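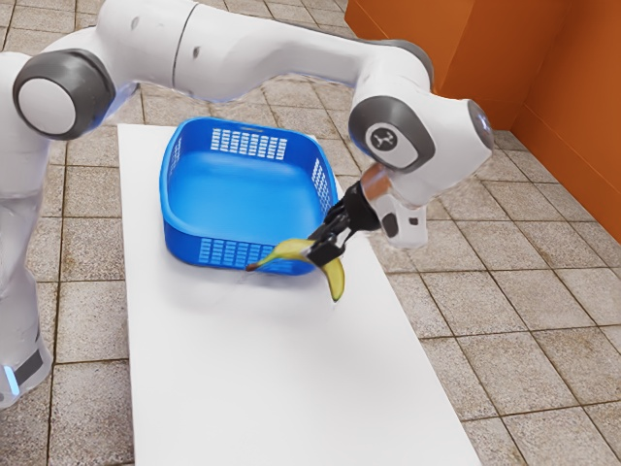
I said yes to the vinegar works because I misread the invitation. It said "mother tasting," and I had pictured brunch. By the time I understood that a mother is a rubbery disk of bacteria that lives on top of vinegar and looks like something you'd return to the sea, I had already paid for parking.

So, Cavalcanti open day, Orkville, in May. I've been pouring their apple cider vinegar on things for years and telling you to do the same, and it seemed fair to go and see where it comes from. The address is 2123 Depot Road, and the sign is on the side of the building facing away from the road. I drove past it twice. You can smell it before you can find it, so my advice is to roll the window down at the grain elevator and follow your sinuses.

Check-in was a folding table with name tags and a stack of hairnets. I have a lot of hair. The hairnet has one opinion about hair and it is that there should be less of it. A man behind me asked if he needed a second one for his beard and was handed what looked like a small hammock with ear loops. He wore it with more dignity than I managed all day.

Our tour was led by Siobhán Ó Gríofa, who runs the fermenting room and who talks very fast and walks faster. She started with the apples, of which there were none, it being May. The pressing happens in the fall, and what we got was the press itself, hosed down and shining, plus a lot of arm gestures. I would have liked to see apples. I'd go so far as to say I felt their absence. But I learned that they like ugly, sharp, small fruit, and that the sweet pretty ones from the supermarket make a vinegar that tastes, in her words, "like a wet envelope."

The process is simple enough that I can repeat it. Apples get pressed into juice. Yeast eats the sugar and makes alcohol, which gives you hard cider, and at this point most sensible people would stop. Cavalcanti keeps going. Bacteria get at the alcohol, with plenty of air, and turn it into acetic acid, and then you have vinegar. The bacteria need warmth and they need to be left alone, and I have never identified so strongly with a microbe.

There are two ways to do the second part. The quick way uses a tank with air bubbled through it and can be done in a matter of days. The slow way uses wooden barrels lying on their sides, part full, with a cloth over the hole, and takes months. Cavalcanti does both, and they were refreshingly plain about which bottle is which. The cheap one with the green label is tank vinegar. The one that costs as much as a modest lunch is barrel vinegar. I've been buying the green label and describing it on this very blog as "slow and soulful." I would like to apologize to the barrels.

The tank holds 1000 gallons and hums. There is a little round window in the lid, and everyone took a turn going up the steps to look through it, and everyone came down saying "huh." It was foam. I also said "huh."

The barrel room is much better. It's dim and warm, and the air has so much vinegar in it that your eyes start to run in the doorway, so the whole group stood there quietly weeping at a wall of oak. Siobhán lifted a cloth to let us see the mother. It was beige. It had a skin. She poked it with a long glass rod and it moved all at once, like a waterbed. One woman asked if it was alive and Siobhán said yes, very, and the woman took a step back and did not step forward again for the rest of the tour.

We got into the health part here, which I'd been waiting for, as I know some of you take a shot of the stuff every morning. Somebody asked whether it melts fat. Siobhán said that it's vinegar. Somebody else asked about detoxing. She said that it's vinegar. I asked whether it was true that you should always buy it with the mother still in it, and she thought about that one, and told me it was cloudier and that she liked the flavor, and that she wasn't a doctor. She did have strong feelings about people drinking it straight. Dilute it, please, or put it on a salad like a grown-up. Her dentist has apparently given her a talk, and she passed it on to all of us at no charge.

I didn't love hearing it. I have a whole post about morning shots with a photo of me looking dewy. I'll be adding a line to it about water.

Lunch was included, and by lunch they meant pickles. There was bread as well, and a cheese, and a very good slaw with caraway and barrel vinegar, but the table was mostly pickles. Pickled beets, pickled onions, pickled eggs, and pickled blueberries, which I ate with a spoon while pretending to look for a napkin. I asked for the blueberry recipe and was told it's fruit, green label vinegar, a bit of honey, a bay leaf and some peppercorns, brought to a simmer and poured over, then a week in the fridge. I've got a jar going now. The lid is on crooked and my fridge smells like a Victorian illness, but I have faith.

There was also Somavum. Somavum is their new drink, a sparkling thing made with cider vinegar, ginger and tart cherry, and there were banners for it all over the building, including one in the restroom. I wanted to dislike it on account of the name, which sounds like a sleeping pill for Romans. It's good! It's sharp and not too sweet, and it comes in a glass bottle that's nice enough to keep for oil. The plain ginger one is better than the cherry. There is a third flavor, celery, and I will say only that I finished mine out of politeness and that the man in the beard net did not finish his.

After lunch you could pick a workshop. I picked "Keep Your Own Mother," mostly so I could say so at home. You get a jar, a square of cheesecloth, a rubber band and a scoop of the beige stuff from a bucket. You also get a packet of Cultis, a dried starter they give out as a backup in case yours dies. I found this a bit bleak, like being handed a spare goldfish. The instructions go like this: fill the jar partway with hard cider that has no preservatives in it, add the mother, cover it with the cloth, put it somewhere warm and dark, and don't move it. If it sinks, leave it, a new one will grow on top. If it grows fuzz, throw the whole thing out and don't be brave.

The don't-move-it part is awkward when you're then expected to drive the thing home. Mine rode in the passenger seat with the belt on. It sloshed at every light in Orkville, and the car smelled like a chip shop for a week, and I have had passengers comment.

A few practical notes if you're thinking of going to the next one. Tickets were four dollars and kids got in free, though I'm not sure the kids saw it as a gift. The floors are wet in places, so wear shoes you don't care about. There's a ramp to the barrel room but only steps up to the tank window, and as I say, it's foam. If you wear contact lenses, bring your glasses. The last tour leaves at 3 p.m. and they mean it. The shop takes cards, but the seconds shelf, where they put bottles with wonky labels, is cash only and everything on it is 50 cents off, a discount that drew a bigger crowd than the bacteria did.

I came away with two bottles of barrel vinegar, a ginger Somavum, a tea towel I didn't need, and the mother, who now lives in the cupboard over the stove behind the lentils. She sank on the first night. There's a thin new film on top as of this morning and I've checked it more often than I've checked my email.

Blueberry recipe with proper amounts to follow once I've opened the jar. If any of you have kept one of these going through a winter, leave me a comment and tell me where you put it, because my kitchen gets cold and I'd rather not be down to the Cultis packet by Thanksgiving.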